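How much to drink on a long office day, and does coffee count?

Posted by Annatjie Mtshali, 02/02/2020

I work at a desk at Narkik and I sit for many hours. In the evening I often have a headache. My sister says I must drink more water, but I already take three or four cups of coffee. Does the coffee count, or only plain water?

2 comments | 40 shares

Charmaine Maluleke

I had the same problem in September, so I will tell you what has helped me.

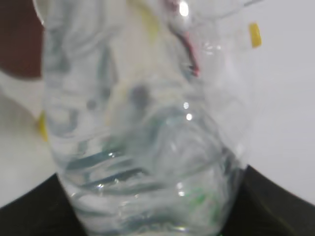
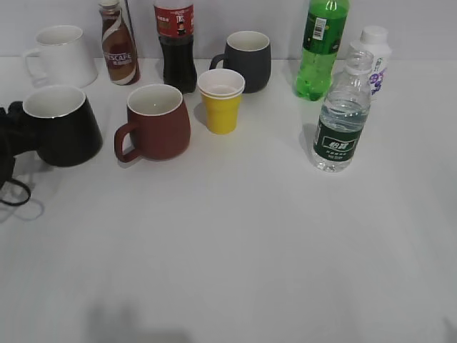
The headache can have many reasons, and thirst is only one of them. Please ask a doctor if it continues. Coffee does count as liquid, as far as I have read, but for me it is not good after lunch because I sleep badly. I also learned to look at what kind of drink it is. A small bottled coffee drink like the Nescafé one, or a bottle of cola, can contain quite a lot of sugar, so I keep these for a treat. For every day I fill one plastic bottle with water in the morning and finish it before I go home. Also stand up sometimes and look out of the window. My eyes were a part of the problem.

14 people found this helpful

Grudthorpe

Just drink when you are thirsty. I do it all my life and no headache.

Share | Report

Related topics
Is tea better than coffee in the afternoon? (400 views)
Headache after working on a screen (1,824 views)
How to sleep better without pills (4,000 views)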